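Desness 구술 채록 말뭉치 README

급하게 씀. 나중에 다듬을 예정. 2026년 2월 기준.

뭐가 들어있나

Desness 마을 사람들이 집 앞 화단이랑 밭 얘기한 거 녹음하고 받아적은 자료. 식물 이름, 심는 순서, 날씨 말, 이웃 욕(조금). 녹음 파일 290개, 전사 파일도 290개. 짝이 맞아야 정상임. 안 맞으면 다운로드가 중간에 끊긴 거니까 다시 받을 것.

제일 오래된 건 1965년 릴 테이프. 잡음 심함. 앞부분은 거의 안 들림. 그래도 버리기 아까워서 넣었음.

폴더 구조

audio/ 녹음 원본. wav. 손 안 댐.
text/ 전사. UTF-8. 줄 하나에 발화 하나.
meta/ 화자 정보, 녹음 계절, 장소 코드.
words/ 식물 이름 대조표. 아직 덜 끝남.
old/ 쓰지 마세요. 예전 버전. 지우면 Daria 스크립트가 깨져서 남겨둔 것뿐.

파일 이름은 장소코드_화자번호_순번. 예를 들면 hes_017_02. hes는 Hestum 쪽 농가들. lia는 Liang 골목. 나머지 코드는 meta/places.txt 참고.

화자

전부 17가구. 한 집에서 여러 명이 말하는 경우 많음. 화자번호는 집이 아니라 사람 기준으로 붙였음. 초반 파일 몇 개는 집 기준으로 되어 있었는데 고쳤음. 혹시 남아있으면 알려주세요.

이름은 전부 뺐음. 별명도 뺐는데 개 이름은 안 뺐음. 개 이름으로 누구네 집인지 아는 사람은 알 텐데, 그 부분은 본인들이 괜찮다고 함.

나이는 십 년 단위로만 적음. 생년월일 달라는 메일 보내지 마세요. 없음.

전사 규칙

들리는 대로 적음. 표준어로 안 고침. "튜립", "튤맆", "추립" 전부 그대로 둠. 같은 꽃인지는 words/ 대조표에서 확인. 사투리 모음은 완벽하지 않음. 전사한 사람마다 귀가 달라서 ㅓ랑 ㅡ가 섞여 있음.

말 겹치는 데는 슬래시 두 개. 안 들리는 데는 별표 하나. 웃음은 (웃음), 기침은 안 적음. 물 주는 소리, 닭 소리 같은 건 적을 때도 있고 안 적을 때도 있음. 일관성 없음. 미안합니다.

침묵은 3초 넘으면 점 세개. 재는 건 눈대중이 아니고 파형 보고 쟀음. 단 1965년 테이프는 예외, 침묵인지 테이프가 죽은 건지 구분이 안 됨.

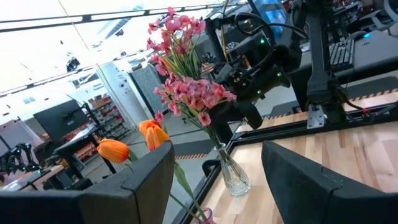
알뿌리 얘기가 많은 파일은 meta/에 bulb 태그 달려 있음. 캐는 시기, 말리는 법, 어디다 보관하는지. 집마다 말이 다름. 신문지에 싸라는 집도 있고 양파망에 걸라는 집도 있고. 뭐가 맞는지는 이 자료에서 판단 안 함. 원예 안내서 아니에요.

7월 녹음은 따로 봐주세요. 장마 얘기가 대부분이고 꽃 얘기는 별로 없음. 빗소리 때문에 자동 전사기도 거의 못 씀. 그 달 파일은 전부 손으로 적었고 검수를 한 번밖에 못 했음. 오타 있을겁니다.

대조표 상태

words/plants.tsv. 열은 네 개. 들린 말, 표준 이름, 장소코드, 비고. 지금 100줄까지만 확인됨. 그 아래는 초벌이라 믿지 말 것. 특히 나리 종류랑 붓꽃 종류. 마을에서는 둘을 한 이름으로 부르는 집이 있어서 문맥 보고 나눠야 하는데 아직 못 나눔.

비고 칸에 물음표만 있는 줄은 화자한테 다시 물어봐야 하는 것. 봄에 다시 갈 계획.

알려진 문제

- lia 파일 중 샘플레이트가 다른 게 섞여 있음. 불러올 때 꼭 확인.
- 전사 파일 끝에 빈 줄이 두 개 들어간 것들. 파서에 따라 에러 남.
- meta/speakers.csv를 엑셀로 열면 화자번호 앞의 0이 날아감. 텍스트 편집기로 여세요. 저장은 절대 하지 말고.
- 계절 칸에 "봄"이랑 "spring"이 같이 있음. 통일 예정. 당분간은 둘 다 검색해야 함.
- hes 쪽 긴 녹음 하나는 중간에 전화 통화가 들어가서 그 부분을 무음 처리했음. 길이는 원래대로임.

써도 되는 것, 안 되는 것

연구, 수업, 사전 작업은 자유. 출처만 적어주세요. 음성 합성용으로 목소리 쓰는 건 안 됨. 이건 화자분들이랑 약속한 거라 예외 없음. 전시나 방송에 소리를 틀고 싶으면 먼저 메일. 답 늦어도 기다려 주세요.

일부만 떼서 재배포할 때는 meta/도 같이 넣을 것. 태그 없이 전사만 돌아다니면 어느 동네 말인지 알 수가 없게 됨.

인용

Yufang Qian, Desness 구술 채록 말뭉치. 버전 번호는 VERSION 파일에 있는 걸 그대로 적으면 됨. 논문에 발화를 옮길 때는 파일 이름까지 써주세요. 찾아보기 쉬우라고.

고칠 것 보내는 법

전사 틀린 데 찾으면 파일 이름, 줄 번호, 맞는 표기. 이 셋만 한 줄로 적어 보내면 됨. 설명 길게 안 써도 됨. 사투리 판단이 갈리는 건 녹음 다시 듣고 정함. 그래도 안 정해지면 비고에 둘 다 적어둠.

할 일

대조표 100줄 아래 검수. 7월분 두번째 검수. 계절 칸 통일. old/ 의존하는 스크립트 고치고 폴더 삭제. 릴 테이프 잡음 제거본은 따로 올릴지 아직 못 정함, 원본이랑 헷갈릴까봐 일단 보류.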